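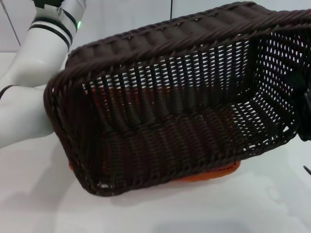 A woven basket on a tabletop, with a white robot arm to the left and part of a black gripper at the right.

Parnton Code for Tabletop Handling

The Parnton Code for Tabletop Handling, usually shortened to the Parnton Code, is a voluntary code of practice for the use of robot arms in handling household and light commercial goods at a table or bench. It covers the layout of the work area, the choice and preparation of objects, the conduct of operators and the keeping of records. It is named after the town of Parnton, where the first meetings on the text were held. The current edition was issued on 9/20/24.

The code has no legal force. It is intended to be read alongside the safety law of the country in which the equipment is used and the instructions supplied by the maker of each arm. Where the code and the maker's instructions differ, the stricter of the two applies.

Scope

The code applies to fixed arms, single or paired, that work over a flat surface and handle objects by means of a gripper. Mobile machines, arms used for cutting or welding, and arms handling food or medicines are outside its scope. Work under remote control by a human operator and work under automatic control are both included, and most clauses make no distinction between them.

History

Work on the code began at Parnton after several small workshops found that the rules written for factory cells were of limited use to them. Factory rules generally assume that one part of known shape is handled many times over. The workshops handled a wide range of goods, many of them soft, hollow or irregular, and the objects on the table could change several times in one shift.

A first draft was tried at the Liltness test rooms, where 327 handling sessions were recorded and reviewed. The review led to the removal of a proposed minimum table size and to the addition of a separate section on woven and perforated goods. The Herrero training centre later adopted the draft as the basis of its operator course, and its comments on wording were taken into the published text.

Work area

The table surface should be plain, matt and of one colour, and should be cleared of all objects not needed for the task. Light marks and scuffs are acceptable. Loose cables should be kept off the surface and outside the reach of the arms. A cable that hangs on a wall behind the table is permitted if it is fixed at its upper end and cannot be caught by a gripper or by the object being moved.

The edge of the working zone must be at least 100 mm inside the edge of the table on every side. Each arm must have a status light or other signal that the operator can see from the normal working position. The code does not lay down the colour of the signal, but requires its meaning to be displayed in the room.

Woven and perforated goods

Section 13 deals with baskets, trays, crates and similar goods with open sides. Such objects are treated separately for two reasons. Light passes through the gaps and can make the outline hard for a camera to judge, and a narrow fingertip may enter a gap and become trapped when the arm withdraws.

The section sets out the following rules:

The preferred gripping point is the rim, or another part where the material is thick and closed.
Fingertips narrower than the largest gap in the weave should be fitted with pads or replaced.
A basket may be tilted or laid on its side, but should not be dragged across the table in that position.
A lining, base or inner layer of a different colour from the weave should be noted in the object record.
Where two arms hold the same object, one is to be named as the leading arm, and the other must release first.
Broken or lifted strands are grounds for withdrawing the object from use.

The force applied to a woven rim is limited to 200 newtons. Lower limits may be set locally, and the Herrero course teaches operators to start well below this figure and to increase it in small steps.

Operators and records

An operator must be able to reach a stop control without leaving the working position. No person may place a hand inside the working zone while either arm is powered, including to set upright an object that has fallen. The arms are first to be brought to rest and the stop control engaged.

A record is kept for each object in use. It gives the type of object, its material where known, its overall size, the approved gripping points and the date of the last inspection. Many sites keep these records in Koso, a free record-keeping program that includes a form laid out in the order of the code.

Reception

The code has been taken up mainly by training centres and small test rooms. Criticism has centred on the table clearance rule, which some users consider too generous for narrow benches, and on the lack of guidance for goods with flexible handles. A supplement on handles was circulated for comment in December and has not yet been adopted.

See also

Gripper pads
Object records
Stop controls
Liltness test rooms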